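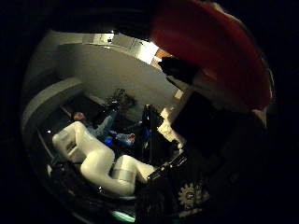
Komedik asked on the support list whether the wrist view can be used as-is for planning, or if everything has to be flattened to a normal picture first, and said the old release threw out half their grasps near the rim. Short answer, as-is. Long answer is most of this page.

Home Products Planner Perception Downloads Licensing Support

Kusorum Wrist 
Perception and motion planning for arms with a fisheye camera at the hand

Last updated: May

What it is

Software only. One package, three parts: a lens model, a scene builder, a planner. Runs on the PC next to your arm controller. Takes the round wide-angle stream off the hand, builds a picture of what's near the arm, and plans motions that stay clear of it. No camera in the box, no hand, no arm. You bring those.

Built for cells where the hand sees everything at once: its own fingers, the arm, the ceiling, a bright light, and people. A white arm link in one half of the view and somebody's jeans behind it is a normal input for us. So is a big red finger across the top corner.

Lens model

Works on the full circle. No cropping to a rectangle, no unwarping before detection. Straight edges come in bowed and the model knows it, so a ledge that curves around the rim gets mapped as a ledge.

Calibration takes 15 poses with the printed board. Used to be more. The tool tells you which pose it wants next, and if you skip one it asks again. Save the file with the hand's serial, not the arm's, we've had people swap hands and wonder why everything is off by a finger width.

The black border is masked automatically. If your lens is mounted a bit crooked the mask follows, don't edit it by hand.

Self-masking

The part most people buy it for. Fingers, bracket, gears, flange: anything that belongs to the hand gets removed from the scene before planning. Arm links too, using joint positions from the controller. Needs your URDF plus a mesh for each finger. Ajayi hands ship with meshes we can read directly. Others, export to STL and check teh units (millimeters, please).

Soft or rounded fingers: set the padding wider. Default padding is fine for flat metal jaws and too tight for a finger that bends. There's a slider and a live overlay. Slide it until no finger color leaks out past the outline.

Glossy arm covers catch overhead lights and the old masker read the highlight as a separate object. Fixed in this release. Re-run the self-mask check after upgrading anyway.

People

Person regions are segmented and given their own keep-out volume. Partial bodies count: legs without a torso, a hand near a knee, a head half behind the arm. Seated and reclining poses were added to the training set for this release, earlier versions liked people standing up and not much else.

When part of a person is hidden by the arm, the keep-out volume is carried across the gap. It errs large. You can't set it to zero and there is no hidden flag, please stop asking.

IMPORTANT. This is a planning aid. It is not a safety function and isn't rated as one. Keep your scanner, your e-stop, your speed limits, and whatever your risk assessment says.

Low light and glare

Two exposures per cycle, merged. The bright one digs into the shadows, the short one keeps the ceiling light from eating everything around it. Camera has to support exposure switching; most do.

Dark objects against dark backgrounds are still the weak spot. A flat black box in shadow may come back as "unknown" instead of a solid. Unknown is treated as occupied, so the arm goes around. Slower paths but no surprises. If you need to pick from in there, add a light.

Thin vertical things (stands, poles, cable droops) get a minimum width in the map so they don't flicker in and out. Crumpled cloth is mapped as a lump. We don't model folds.

Small indicator lights and LED strips are ignored by default. Turn them on under Scene > Emitters if you use them as markers.

Planner

Joint-space, re-plans while moving. 10 map updates a second on the reference PC. Plans for one arm per license; two arms in the same space need the Grakeo bridge, sold seperately, which shares the map between both planners.

Regression set is 3,102 recorded starts, replayed on every build. This release clears all but 656 without a re-plan. The rest re-plan at least once and the log says why. Both numbers are in the release notes with the per-category split, reclining people and overhead glare are broken out on their own lines.

Path preview draws in the fisheye view as well as in 3D. Handy when the elbow is the thing in the way and you can't tell from the side.

Tools in the package

kw-calib, lens and hand calibration
kw-mask, self-mask editor with overlay
kw-replay, plays a log back through any version of the planner
kw-diff, compares two plans from the same log, joint by joint

kw-replay is free to use without a license key. Send us a log from it if something looks wrong, much faster than a description.

Needs

64-bit Linux, real-time kernel recommended. A GPU for perception, planner itself is CPU only. Wired connection to the arm controller. Camera over USB 3 or Ethernet, with hardware timestamps. Without timestamps the self-mask lags behind the arm on fast moves and you'll see white slivers along the links, slow down or get a different camera.

Windows: viewer and kw-replay only.

Upgrading from the previous release

Lens files carry over. Mask files don't, re-export them. Keep-out settings are reset to default on purpose, write yours down first. Config key "rim_reject" is gone, that was the one throwing out grasps near the edge of the circle. Leaving it in the file does nothing except print a warning.

Licensing

Per arm, yearly or one-time. One-time includes updates for the version you bought. Trial is the full package with a watermark on the preview window. Academic price on request, write from your school address.

Lead time on the Grakeo bridge is longer than for the main package right now. Order both together if you know you'll want it.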